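FOR IMMEDIATE RELEASE

Ullamance opens registration for Vedevero, a table tidying course for small homes

Revville, 2025-01-18 – Ullamance, the home organizing studio in Revville, today opens the registration for Vedevero, a course of 10 evenings on how to keep one table in good order. The course is meant for people who have only one table at home and must eat, write, pay bills and help with homework on it. It is held in the Barbier building, on the ground floor, in the same rooms where the studio gives its advice hours.

Vedevero works with few things. Each participant receives a cup for what is long and thin and a bowl for what is small and has no place yet. The studio supplies both and the participants keep them after the last evening.

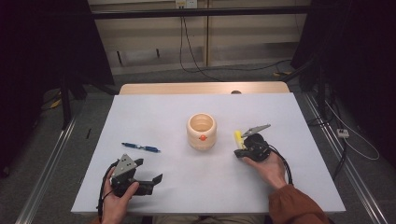
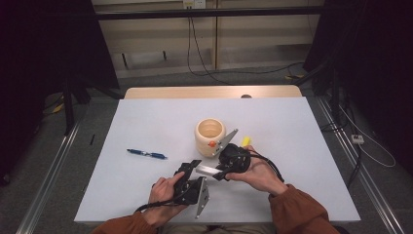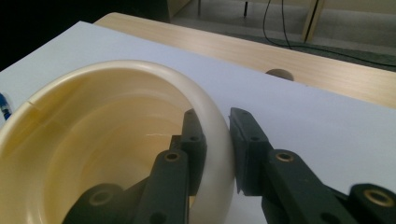 The course was prepared during last year, and the first trial was finished in December. For the trial, Ullamance asked households in Revville to write down what was on their main table in the evening, after dinner, before anything was put away. The studio received 723 of these lists. They were read one by one and sorted by the kind of object, and they are the basis of what is taught in the course.

Pens were the most frequent object on the lists, before paper mail and before cups with a rest of coffee. Many households wrote down several pens and added that only one of them was writing well. After the pens came keys, chargers, hair elastics, batteries of which it was not clear if they were full or empty, and coins. Very few households mentioned anything large. A table that looks full is in most of the lists a table with many little things lying apart from each other, so that no free surface is left between them which is big enough for a plate or a notebook.

"I had expected to read about laundry and about boxes," says Friederike Buschmann, who founded Ullamance and teaches the course herself. "But laundry people carry away, because it disturbs them. A pen does not disturb anybody. It lies there for a week, and then there is a second one beside it, and some day you are eating your soup on the corner of the table. I have done this in my own kitchen for years, and I am a person who earns her money with tidying."

How the course is built

The first two evenings are only about the surface. Participants bring along a list or a photo of their table and mark on a large sheet of paper which part they need for eating and which part for writing. The studio recommends to put a light sheet of paper or a light board on the table for the first weeks. On a pale ground also a short black cable tie is noticed at once, while on dark wood it can lie there for months. The sheet is not a decoration and can be taken away when the habit is made.

The third and fourth evenings are for the cup. The rule is that it should never be full. If a pen does not slide in easily, one of the others must leave. Every pen is tried on paper before it goes in. Markers and highlighters are allowed, scissors are not, as they make the cup fall over. The cup stands where the hand finds it when one is sitting, a little behind the middle of the table, and it goes back to this place also when the table is set for guests.

The wooden cup with the small orange knob, which the studio uses for its exercises, has become something like the sign of the course. During the trial the participants were asked if they would prefer a plain one for their home. Most of them wanted the knob. One woman wrote that her children use it to know which side is the front, and that they turn the cup back when a visitor has put it wrong.

From the fifth to the seventh evening the participants work with the bowl. For many people this is the more difficult part, and Vedevero gives it more time for this reason. A bowl takes everything. In the lists, households who already had a bowl on the table did not have less small things lying around it, and some of them wrote that they had not seen the bottom of their bowl since they moved in. The course therefore treats the bowl as a place for one day. What is in it in the evening gets carried to its room, or thrown away, or it must be decided where its room is. The bowl should be wide and open, so that the content can be seen from a chair, and the studio advises strongly against a lid.

An old bowl is welcome too. Participants who like to use their own may bring it, also with a worn rim, as long as it stands firmly and can be lifted with one hand. The evening round with the bowl is done walking through the home, and a heavy bowl stays on the table after the third day. This was a clear result from the trial, and the studio has changed the weight of its own bowl because of it.

The eighth evening belongs to paper: letters, school notes, receipts, instructions for devices. Paper goes neither in the cup nor in the bowl. Each household chooses a drawer or a folder for it, away from the table. The ninth evening is about the other people in the home, who did not come to the course and perhaps do not wish for any rules. On the tenth evening everybody shows their table on a photo, and the leftover questions are discussed over tea.

Practice between the evenings

Between the meetings there is a small task for every day. The participants get a card with 31 fields, one for each day of a long month, and they make a cross when the table was free before they went to bed. Empty fields are not a failure and are not discussed in the group, except if somebody wishes to. The card is kept at home on the inside of a cupboard door.

The daily round should not take longer than it takes to boil water. Ullamance has deliberately decided against an app. In the trial a part of the households used their phone for the crosses, and the phone was then lying on the table, where they had to write it down on the list.

"People ask me if this is not too little for a whole course, one table," says Friederike Buschmann. "I understand the question. But I have given the big courses also, where we did the attic and the garage and the wardrobe, and I have visited the families afterward. The garage was still fine, because nobody uses it. The table was again as before. So I would like to begin on the other end – with the place where you sit every day."

Who can take part

The course is open to all adults, and no previous knowledge is needed. Parents may bring school children to the evenings about the cup and the bowl. These evenings have exercises with pens and small objects which also younger hands can do, and experience shows that the rules are followed better at home if the children were there when they were made. The places are given in the order in which the registrations arrive. People living in shared apartments can register together as one household and pay the fee only once. They receive one cup and one bowl.

The rooms in the Barbier building can be reached without steps from the courtyard. The tables for the exercises are light, and they can be moved apart when somebody needs more space for a wheelchair or a stroller. Tea and water are provided. Participants are asked not to bring food to the exercise tables, apart from the last evening.

Those who cannot come in the evening can order the course booklet from the studio. It contains the exercises of all the meetings, the card and a short chapter with the results of the household lists, in which no names are given. A set of cup and bowl can be added to the order. The wood of the cup should be wiped with a dry cloth and not be left standing in water. Small differences in the grain and the color are normal.

For teachers and for libraries, Ullamance offers a shortened form of two afternoons, which can be held outside of the studio if there is a large table in the room. Interested institutions are asked to write to the studio before they announce a date, so that the sets can be prepared.

About Ullamance

Ullamance is a studio for home organizing in Revville. It advises private households, mostly in small apartments, and gives courses for groups. The studio also develops a few objects of its own for the use on tables and in kitchens, which are tried out in the courses before they are offered for sale. Ullamance was founded by Friederike Buschmann and has its rooms in the Barbier building.

Registration and press contact

Registration for Vedevero is possible in writing or in person at the studio during the advice hours. Journalists who wish to visit an exercise evening are kindly asked to announce themselves beforehand, as some participants do not want to be photographed. Interviews with Friederike Buschmann can be arranged on request. The results of the household lists will be sent to editorial offices free of charge. Reprint of this text is allowed, a copy to the studio is appreciated.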